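Ernska Ride Timer: Setting Up Your First Jumping Class

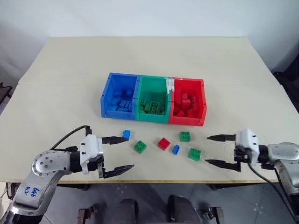
Clukurville wrote after its January schooling show that the start beam should go up before the course is walked, and that riders kept asking why the clock was blank. Fair point! The steps now run in that order.

Before you begin

Charge the Parnis handset fully. You'll also need both beam posts, the Dai scoreboard cable and a copy of the course plan with the time allowed marked on it. Setting up is a lot of fun once you've done it a couple of times, and there's nothing quite like seeing that first round come up on the board.

1. Place the start posts on either side of the start line, facing each other, no more than 40 feet apart.

2. Switch on the left post, then the right. Both lights turn green when the beam is lined up. If one keeps blinking, turn that post a little at a time until it settles.

3. Do the same at the finish line.

4. On the handset, open Class and choose First Round. Enter the time allowed in seconds (64, say, for a short course).

5. Press Link and hold it for 5 seconds. The scoreboard shows zeros.

6. Walk through the start and then the finish. You should see a time on the board and hear one beep from the handset. Press Clear.

Note: The beam sits at chest height for most horses. For a pony class, lower all the posts by one notch and repeat step 6.

Caution: Keep posts and cables outside the riding line, and never move a post with a horse in the ring.

Adding a jump-off

Open Class again and choose Jump-Off. Riders who went clear carry over on their own, in the same order, which is a real treat if you've ever copied out a start list by hand in the rain! You can drag a name up or down until the bell is pressed. After that the order is locked.

Note: The handset stores 6 classes. Save older ones to your computer under Files before you start another.

If the clock doesn't stop at the finish, press Hand Stop and write down the time from your backup stopwatch. Check the finish beam before the next rider is called in.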